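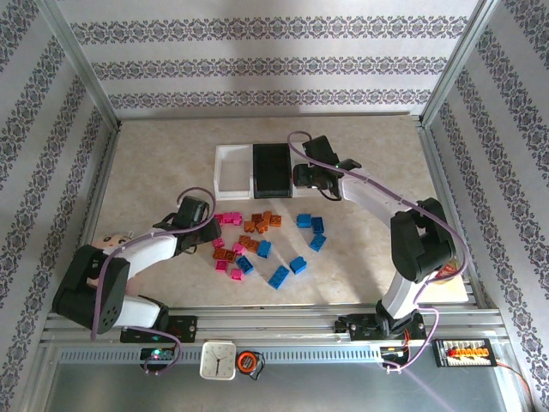 Block sorting at the Salgado toy library

The building blocks are being sorted this month, and we would be glad of some help. The collection has grown a good deal over the winter, mostly through donations, and the last count came to 3,883 pieces. Until now they have gone out in mixed bags, and several families have told us they would like to borrow by colour.

We are starting with the pink, the orange-brown and the blue. The method is simple. Tip a small heap on to the table, set open trays side by side behind it, and work through one colour at a time. Black and white trays both do the job, though small dark pieces are easier to spot in a white one. Please pull apart any blocks that are stuck together before they go in. Plain and studded pieces of the same colour can share a tray for now.

The orange-brown blocks vary in shade. Put the darker ones in with the rest. We did try splitting them at the Povine branch last year and it took twice as long, and they came back mixed anyway.

Once a tray is full, the blocks are bagged in lots of 100 and labelled with the colour. Cracked or chewed pieces go in the tub by the sink. Anything that is not a building block goes in the box marked Cullari, where the odds and ends are kept.

Sorting takes place every Tuesday in March, from 3 until the library closes. Children are welcome if they come with an adult. If you have blocks out on loan, please bring them back by the end of the month so that they can be included. Laurinda Morais is keeping the list of helpers, and you can add your name at the desk.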